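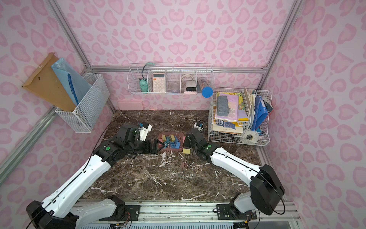
3 min read

Ticket: Video freezes after a few minutes, audio continues
Product: Vitideo player, desktop version
Status: Solved
Opened by: Segundo Giraldo
Assigned to: Jamie Pearce

Segundo Giraldo wrote:

Hello. I have a problem with playback and I would like to explain it with all the details I have.

I teach evening classes in upholstery and I keep my lessons as video files on one computer. When I play a lesson in Vitideo, the picture stops after 10 minutes. The sound goes on normally. If I press pause and then play, the picture jumps to the correct place and stops again a short time later. There is no error message on the screen.

What I tried already:

Restarted the computer.
Removed Vitideo and installed it again.
Played the same file from a USB stick. The result is the same.
Played the same file on my wife's laptop, also with Vitideo. There it works to the end.

So I believe the file is good and the problem is in my computer, but I am not sure. The problem started in May. I do not remember changing anything in that month, but the system installs its updates at night and I do not always read what they are.

Jamie Pearce wrote:

Hi Segundo, thanks for the clear report. Could you open Help, then Diagnostics, play one lesson until the picture stops, and press Save Log? Please also tell me if an external monitor is connected.

Segundo Giraldo wrote:

I attach the log. Yes, there are 2 monitors. The small one is for my notes and the big one is turned to the students. I forgot to write this in my first message, excuse me.

The part of the log which looks important to me is this:

19:42 decoder: hardware mode on
19:52 display: output changed
19:52 decoder: surface lost, retry
19:52 decoder: retry failed
19:52 audio: ok

The last lines repeat until I close the program.

Jamie Pearce wrote:

That helps. "Output changed" means the system told the player that one of the displays went away or came back. The player tries to move its decoder to the new output and fails. Please try two things, one at a time, so that we know which one matters:

1. In Settings, Playback, turn off Hardware decoding. Restart the player and test.
2. Turn it on again. Then open the power settings of the system and set "Turn off display" to Never. Test again.

Segundo Giraldo wrote:

I did both tests with the same lesson, which has a length of 40 minutes.

Test 1: The picture did not stop. But the fan of the computer was very loud, and in the parts with quick hand movement the video was not smooth.

Test 2: The picture did not stop and the fan was quiet. Before this test the value for the display was 10 minutes, so it is the same number as my problem. I should have seen it myself.

Jamie Pearce wrote:

Good find. Normally the player asks the system to keep the displays awake while a video is running. In your version this request reaches only the main display. I have reported it to the developers. Please keep the setting from test 2 for now and leave hardware decoding on.

Segundo Giraldo wrote:

I gave one full class with this setting and everything was good. You can close the ticket. If the correction comes in an update, please write it here, so I can put the old power setting back.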